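Keeping the Doors Open at a Small Congregation

February 2022

The pastor of Stadeleo Community Church has been in the job for seven years. Before that she was an associate at a larger church two counties over, where she ran the youth program and, in her words, "never once had to think about the boiler." We spoke in the church office on a weekday morning, with the phone ringing every few minutes.

The congregation has 115 members on the rolls. Attendance on a given Sunday is lower, and she doesn't pretend otherwise. "Rolls are one thing and pews are another," she said. "Some of those people are in nursing homes. Some moved away and never sent a letter. I still write to them."

Most of our conversation was about the decision to merge the two morning services into one. The early service had used the old hymnal and an organ. The later one had a piano and a screen. Members of each group hardly knew the others.

"I had a woman ask me who the new family was," the pastor said. "They'd been coming to the other service since before I got here."

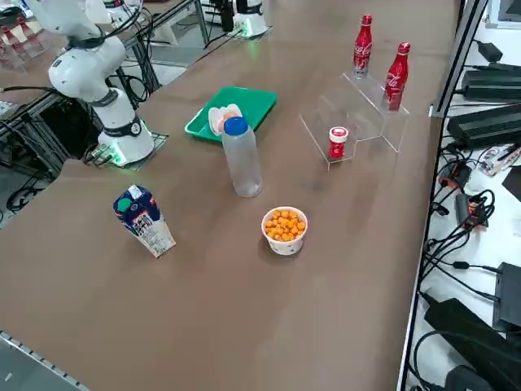
The combined service started at ten o'clock, which suited neither group at first. Early people said it ate up the morning. Late people said it was fine but asked why the organ had to be so loud. The church held two evening meetings, and the pastor says the second one went better than the first.

"At the first meeting I talked too much," she said. "I had a handout. At the second I put the coffee on and sat down."

What they settled on was a mix. The opening and closing hymns come from the old book, with organ. The songs in the middle are led from the piano. Communion is on the first Sunday of the month, as it was before.

The weekday side of the church has grown in the same period. A Bible study that meets at the Morais apartments, a senior building six blocks away, draws 19 people, and several of them don't belong to any church. The pastor leads it herself and has turned down offers to move it to the fellowship hall.

"They can come down in the elevator in their slippers," she said. "Why would I ask them to get on a bus?"

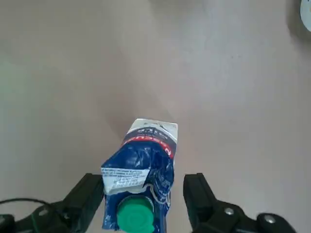
A carton with a blue printed face and a white top end.

I asked about money. She said giving held up better than she expected, though the roof fund is behind and the north side of the sanctuary will have to wait. The budget goes to the members for a vote in March.

She would like to see a confirmation class again. There hasn't been one in two years, and right now she has three possible students, one of whom plays hockey on Sunday mornings. She is looking at holding the class after school.

"I'd teach it with one," she said. "I've done that before. You get through the book pretty fast."

The service is at ten each Sunday, with coffee afterward. Visitors can use the side door by the parking lot, where there is a ramp.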